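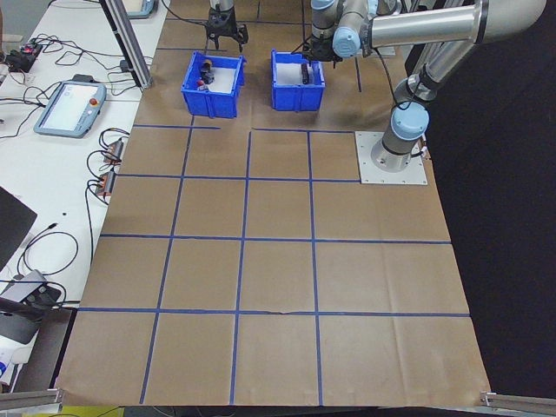 Nov 14, 2018 – bimanual cell, planner and calibration

Picking up from Riet's handover note. Open items were the table frame drift, the wrist wobble near the right bin, and the log writer dropping samples. Got through the first two. The third is Geert's unless he hands it back.

**Table frame**

Refit the overhead camera to the table using tape intersections as targets. The old fit took the corners of the paper, and the paper moves. The blue tape is good enough if the fit uses line crossings from full-length strips only. The short strips near the bins are excluded. They were laid by hand for bin placement and are not square to anything.

Procedure as run:

1. Threshold on hue, thin, fit lines with RANSAC.
2. Intersect lengthwise with crosswise lines, reject anything too close to a base plate.
3. Solve for camera pose against touched-off points from the right arm.

The lowest crosswise strip has a wrinkle near the middle. The line fit rejects the bad pixels by itself, so I left the tape alone. If someone does retape it, rerun step 3 and bump the calibration version. Hugo retaped a line in June without bumping it and we chased a planner bug for two days.

Known weakness: all the points lie in the paper plane, so height error over the bins is poorly constrained. A board at rim height would fix it. Not done.

**Planner**

Both arms share one planning scene. Bins are modeled as five thin boxes each (four walls, one floor). Until today both used the same dimensions, which is wrong. Bins now have separate entries in `scene.yaml`, measured by hand.

Wrist wobble: with the right gripper hovering over the far rim of its bin, IK flips between two wrist solutions on successive cycles. The two have almost equal cost. Added a term penalizing distance from the previous joint solution, weight 3. Replayed 238 logged approach poses offline:

| Config | Solved | Branch flips |
|---|---|---|
| no continuity term | 238 | 42 |
| weight 3 | 238 | 0 |

Have not tried a larger weight. Expect it to hurt when the target jumps from one bin to the other, where a flip is sometimes the correct answer. Hendrik wants the weight scheduled on target distance. I would rather keep it constant until we have a case that fails.

Cable on the right arm's horizontal link is still not in the collision model. It droops toward the shoulder and the planner knows nothing of it. Added a padded capsule under the link for now. Crude, costs some reach close to the base.

**Perception**

Dark objects against the blue walls segment fine. The trouble is the white bin floor, where auto exposure settles on the bright area and the dark parts lose all texture. Fixed exposure at 3,000 microseconds, auto gain off. Narrow objects standing up come back from the depth filter as a few stray points and get deleted as noise. Lowered the minimum cluster size, more false positives along the rims as a result. Jeanine has a mask for the rims on the Kulham branch, will merge that before tuning any further.

**Left over**

- Pendant speed override is not recorded in the run header. It should be – replay timing is meaningless without it.
- Amover bridge node still stamps joint states on receipt. Needs the controller clock.
- Geert: log writer.
- Board at rim height, ask Hendrik about machining.
- Repeat the replay with the left arm poses. Same solver, different mount, so the flip count will differ.

Calibration and `scene.yaml` are pushed, planner change is on a branch pending review by Riet.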